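Home → Opinion → Robots at Work → Let the slow demonstrations stay in

By Agathe Gaillard
18/01/2024

Most groups that teach a robot arm by remote control throw out their slow demonstrations. I think this is a mistake, and I have made it myself.

At Zikemon we collected 1,479 demonstrations of picking blocks out of a bin. The operators sat with a handheld controller and drove the arm through each grasp. Afterward we sorted the runs by time and kept the quick ones. The policy trained on those looked fine until a block lay against a wall of the bin. Then it pushed straight down, closed on nothing, and did the same thing again.

The slow runs were where people had dealt with that. An operator would come in, see the angle was wrong, back off, turn the wrist and try again from the other side. It took 72 seconds in one case. We had filed it under errors.

Imad Fakhoury, who ran the Karaki trials in Bedumham, disagrees with me. His view is that hesitation is noise, and that a robot trained on it will learn to hesitate. He has a point. Some of our slow runs were slow only because the operator was tired or had lost track of which way the controller was facing. I would cut those too. But someone has to watch them first, and a timer can't do that job.

It matters more when the parts touch.
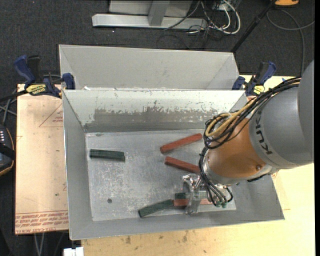
A person reaching for one stick that rests against another has to decide which to move and where the fingers can fit. That decision takes time, and the time is part of the skill. If we keep only the runs where the choice was easy, we teach the easy half of the work.

Fanero now pays its operators by the accepted run, with a target of 98 a shift. I would drop the target. People who are paid to be fast will leave the awkward block for last, or leave it in the bin. In February we start on a new set, paid by the hour, and every run will be kept until two people have watched it.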